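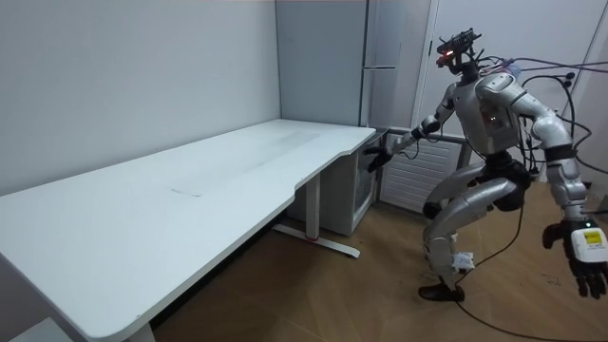 Long white desk in a small room.

Ostow Long Desk – Frequently Asked Questions

Which rooms is the Ostow intended for?
Small offices, workrooms and spare rooms with one clear wall or an open diagonal. The top ships in one piece, so measure the stairwell and door before ordering.

Does the desk have to stand against a wall?
No. Both long edges are finished to the same standard. A diagonal placement is permitted if the floor is level and all feet make contact.

What is the load limit?
Item 1207 is tested with the load spread evenly over the full top. Do not sit or kneel on either end. Heavy equipment goes over the legs – never at midspan.

How do I clean a white top?
Use a damp cloth and mild dish soap, then dry. Solvents, bleach and scouring pads dull the finish and void the warranty. For ink, use Firkiron surface cleaner and wipe within a minute.

Can I drill a hole for cables?
Yes, in the marked zone on the underside. Maximum hole diameter is 19 mm. Seal the cut edge before running cables through it.

One corner sits lower than the others. Is this a defect?
Usually not. Turn the leveling foot counterclockwise until the corner rises. Retighten the lock nut. If the foot is already fully extended, check the floor.

Will the white match my older desk?
Tops made before the change of coating supplier are slightly warmer in tone. Batches numbered 3000 and up use the current white. The batch number is on the underside, near the left leg.

Are Ilie and Mastismont drawer units compatible?
Ilie units fit under the top without changes. Mastismont units are taller and need the leg spacers, part 4000.

How do I order replacement feet?
Write to Lærke Ravn in the parts office with the item and batch numbers. Parts orders are packed every Tuesday. Feet are sold in sets of four.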